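Checking a reported incident at sea against a navigational warning

Reports of a close approach between naval vessels usually reach the public as a short statement and a rough position. The steps below set out how to compare such a report with the navigational warnings in force at the time. You will need the text of the statement, the warning bulletin for the area and a chart showing territorial limits.

1. Copy out the position exactly as published. If the statement gives only a bearing and distance from a port, plot that first and mark it as derived.

2. Convert all times to UTC. Defence ministries often issue statements in local time without saying so. A report timed at 13:44 local in a zone two hours ahead becomes 11:44 UTC.

3. Find the warning for the area. Bulletins are numbered in sequence through the year, so a cancelled warning will still leave a gap. Note the number, the start and end times, and the corner positions of any firing or exercise area.

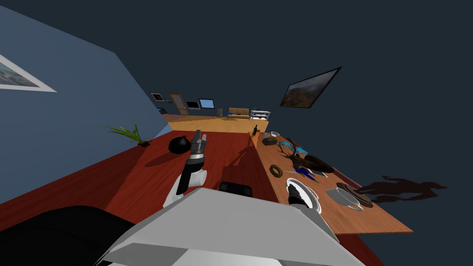 4. Plot the corners in the order given. Joining them in a different order can produce a shape that crosses itself and places the vessel on the wrong side of the line.

5. Measure from the reported position to the nearest edge of the area. Record the distance in nautical miles – not kilometres – and write down which chart edition you used.

6. Compare the two statements, if both governments have issued one. List the points on which they agree before listing those on which they differ. Words such as "unsafe" and "unprofessional" are judgements and go in a separate column.

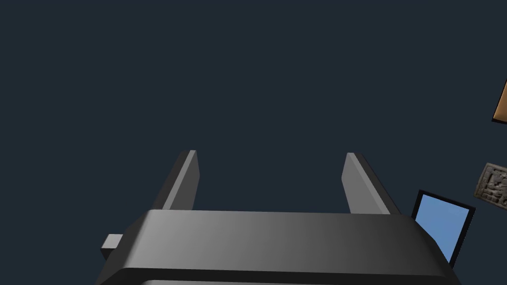
Gripper seen from behind, dark background

7. Give the comparison a grade. The Worku scale used in our Cullanura worksheets has two grades: consistent and unresolved. Of the 52 reports worked through in the June set, 13 were left as unresolved, mostly for want of a usable position.

Save the worksheet with the bulletin text attached. Bulletins are often removed from public pages once they expire – a link alone will not be enough.

Worksheet layout by Eyerusalem Tamiru.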